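4.2 How option news travels among fans

I came to this part of the study fairly sure that I knew what happens when a studio picks up the rights to an old property. Somebody posts the news, everybody names their dream lead, and then it all goes quiet for years. So I went through 30 threads on Plorbridge, the message board where the old serial fans gather, and read every one from the first post to the last. It took most of April and an awful lot of tea.

The case I kept coming back to was Skino, the masked night-watchman hero who started out in radio plays, moved to a short television run and then got one big, rather unloved film. When Anow picked up the screen rights, the board had a thread going by teatime, and it ran to 51 replies before anyone asked what an option is. I loved that! People were already arguing about the hat.
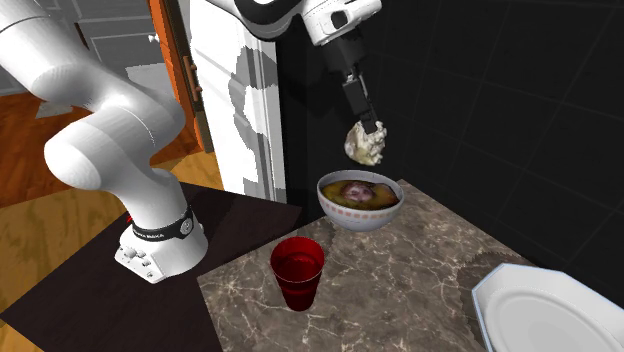 What they mostly don't talk about is the contract. An option gives a company a set time in which to try to get a film made, and if the time runs out the rights can go back to whoever held them. Only two of the threads I read mentioned this at all, and in both it came from someone who had been let down before (one of them by the same character, poor soul). The rest treated the announcement as if cameras were about to roll — and I can't really blame them, as the trade write-ups are worded in much the same way.

I also looked at tone. I'd expected the older listeners, the ones who remember the radio plays, to be the grumpy ones. They weren't, or not on this board. The crossest posts came from people who had met Skino through the film and wanted it either put right or left alone. The radio crowd were mostly pleased to hear the name again, and several drifted off into swapping favourite episodes, which made my coding sheet a bit of a mess.

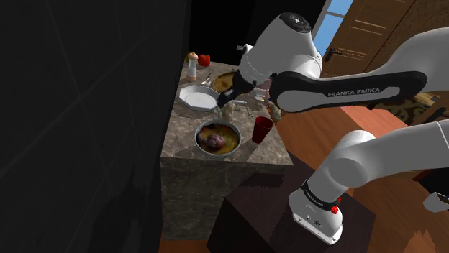
Figure 2. Rendered view of a robot arm over a kitchen counter with dishes and food.

Ojeda, the smaller fan site, gave me something to set beside all this. I found eight threads there on the same announcement, far shorter and much more taken up with who would write the script. I haven't counted them in with the Plorbridge set, because the Ojeda moderators merge threads and I couldn't always tell where one ended and the next began. I come back to them in the next section, where I look at casting rumours.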